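The Case for Written Prices in the Locksmith Trade

Residential lockout service is one of the few trades in which the customer is expected to agree to the work before learning its cost. A person standing outside a locked front door at 11 p.m. calls a number, hears a low starting figure, and is told that the technician will give the full price on arrival. By then an hour may have passed, and the customer has little practical choice left. It is the position of this office that the practice should end, and that a written price given before any tool leaves the van should be a condition of doing business.

The objection most often raised is that no two doors are alike. This is true as far as it goes. A technician cannot know over the telephone whether the lock is a basic pin tumbler or a high-security cylinder, or whether the bolt has jammed in a frame that has shifted over the winter. The range of ordinary residential calls is nevertheless narrow. In our service records for Brasside and the surrounding neighborhoods, we reviewed 487 lockout calls handled over a single year. Of these, 401 were opened without drilling and without replacing any part. A firm that cannot quote a price for work it performs in the same way on most of its calls has chosen not to do so.

A second objection concerns competition. Member firms have told us that if they publish an honest total, they will lose calls to companies advertising a service fee that bears no relation to the final bill. We take this concern seriously. The firm that quotes the full amount does look expensive beside the one that quotes a fraction of it, and search listings reward the lower number. The answer is a common rule that applies to every company taking calls in the area, including dispatch services that hold no local address and send whichever subcontractor is nearest.

Njål Blomqvist, who drafted our first proposal on this subject, suggested that the quote contain 3 figures: the charge for the visit, the charge for opening the door without damage, and the highest amount that could be owed if drilling became necessary. The customer would receive these by text message before the technician was dispatched and would confirm them in reply. Nothing in this arrangement prevents a firm from charging more for a night call or a long drive. It requires only that the addition be stated in advance.

Drilling deserves particular attention. It is sometimes unavoidable, and a skilled technician should not be criticized for using a drill on a failed cylinder. It is also the point at which a modest bill becomes a large one, as the customer must then buy a new lock from the only person present who can sell it. We would require the technician to state the reason for drilling in writing and to leave the old cylinder with the customer. A homeowner who keeps the part can have it examined later. Reputable firms already do this.

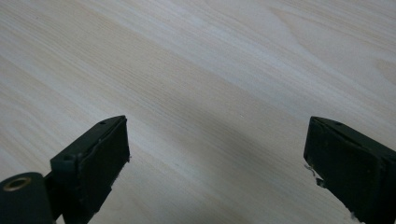
The same reasoning extends to planned work, where the pressure of the moment is absent but the habits remain. A family moving into an older house in Altero may ask to have the existing locks rekeyed and be sold a complete set of replacements. Rekeying is often sufficient where the hardware is in good condition, and the estimate should list it as a separate option with its own price. The customer may still prefer new locks, and many do.

Enforcement is the weakest part of any such rule. Our proposal asks the licensing office to accept complaints by phone as well as by form, and to publish the name of any company that receives 2 upheld complaints within a year. Smaller firms have asked whether one careless employee could ruin a business under this system. A firm would have the right to answer each complaint before it was upheld, and a refund made promptly would be noted beside the entry.

The draft will be open to comment from member firms through October. Companies serving the Ghoneim and Buton districts, where most calls are still routed through outside dispatchers, are especially encouraged to respond, and to attach copies of the estimate forms they now use.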